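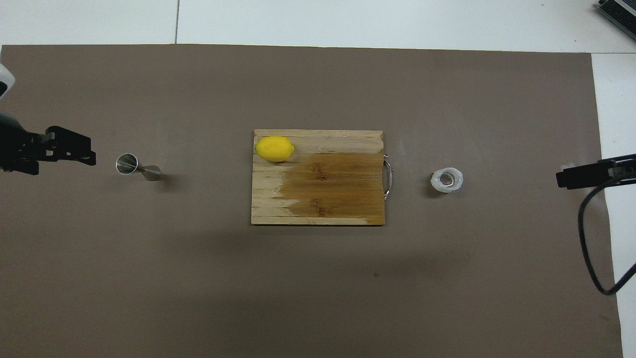

How many examples does a robot need before it learns a simple table task?
It depends on the task and on how much the objects move from one try to the next, but for a short job with two arms we usually plan for 50 good examples, and then we look at what the robot does with them before we record more.

About Gadano

Gadano is a small company that collects examples for robots that learn from people. Our customers build the learning system. We prepare the table, choose the objects, guide the arms through the task, check every recording and deliver the result in a form that the customer can train on. We do not sell robots and we do not train large models ourselves, except small ones for checking our own work.

The company was started in March by Hyun-seo Kang and Do-yoon Ko, who had worked together before in a factory automation office in Telgate. There they wrote fixed programs for arms: go to this point, close, lift, go to that point. Such a program is very good when the part is always in the same place. When the part is somewhere else by the width of a finger, the program closes on air. Hyun-seo became interested in teaching by example for this reason, and Do-yoon became interested because he was the one who had to drive to the customer and correct the points.

What we do

Most of our present work is on kitchen and bar tasks for two arms. We like these tasks because the objects are ordinary but they are not easy. A lemon rolls. A jigger is narrow in the middle and wide at both ends, so there is more than one reasonable way to hold it. Small clear things are difficult for a camera, and a shiny metal surface shows the color of everything near it.

For each task we write one page of instructions before we record anything. The page says where the objects may begin, which arm should do which part, and what counts as finished. Then an operator performs the task through the arms, and the system saves the camera views together with the joint positions. After each example the objects are placed again, a little differently. We turn the board, exchange the sides of the objects, or lay down something that was standing.
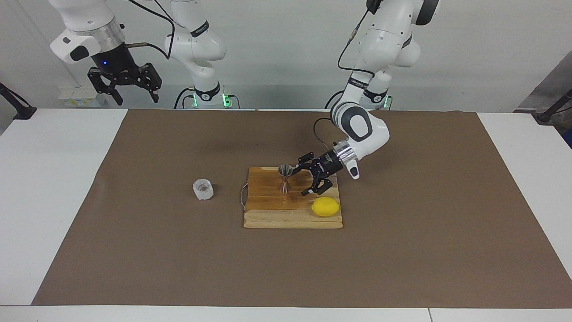 Placing the objects differently sounds like a small matter, but it takes a large part of our day. People have habits. An operator who is left alone will put the lemon in almost the same place every time, and after one afternoon the examples look rich in number but they are poor in content. So we now give the operators a list of start positions, and they follow the list. Our list tool is called Zirkeck. It was written in one week and the name has no meaning, but it stayed.

How we check

Every example is watched by a second person, who did not record it. This person marks it as good, usable or rejected, and writes a short comment. We reject an example when an object is dropped, when the arms wait too long without a reason, or when the hand of the operator comes into the camera view. We keep some examples where the first grasp is missed and the operator corrects it calmly, and these are marked separately. Several customers asked us for them - a robot which has seen only perfect grasps does not know what to do after a bad one.

In our last delivery we rejected 34 examples. The customer receives this number too, with the comments.

Who we are

We are 7 people now. Do-yoon is responsible for the workspace, the arms and the calibration. Hyun-seo is responsible for the instructions, the checking and the contact with customers. The other five are operators, and all of them also do checking. A new operator practices for roughly 6 days before the first recording that we keep. We look for patience and steady hands, and experience with robots is welcome but not necessary.

Working with us

If you have a task in mind, please write to us with a short description and, if possible, the objects you want to use. It is better to send the real objects than pictures of them. We will answer with questions first - usually many questions - and after that with a plan and a price. Visitors are welcome at our workspace, but please tell us before you come, so that we can stop the recording at a good moment.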